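Community help > Equipment and buying > Cleaning and housekeeping

Posted by Afia Arthur, Tuesday, 8:40 am

We run 26 short-stay rooms at Elthorpe and I get to plan our first robot purchase for April — very exciting! The Drivix floor unit is easy to cost. What I can't work out is whether to save for an arm unit that straightens sofas and cushions, or leave that as handwork. Has anyone budgeted for both?

Gavin Dalgleish

Great project! We have 39 rooms and went floors first. Our quote from Leckie had $628 a year per unit for brushes, filters and a battery plan, and I'd missed that line completely, so ask for it up front. Put the arm unit in next year's budget as its own item. Before you get quotes, time your staff on the soft furniture in a few rooms and write down every grab and tug. Suppliers love to quote on making beds, but a floppy seat cushion is a different job and you want a demo on your own sofa, with your own fabric (colour doesn't matter, thickness does). I had such fun doing ours!

grestard_fan

get the Grestard, 48 month lease, no regrets so far. check your door widths

Afia Arthur

Thanks both! Starting my list of grabs and tugs with the sofa — so much of it is fingertips.
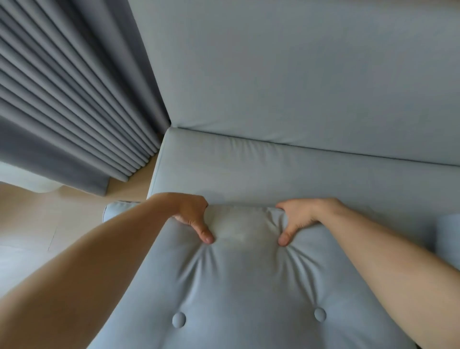
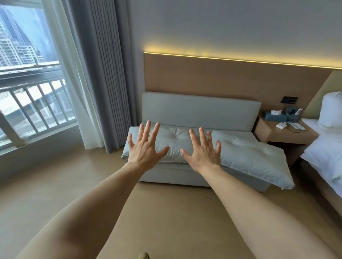
Sofa cushion, two hands each time. The tufted buttons are going on my list of things to ask about at the demo.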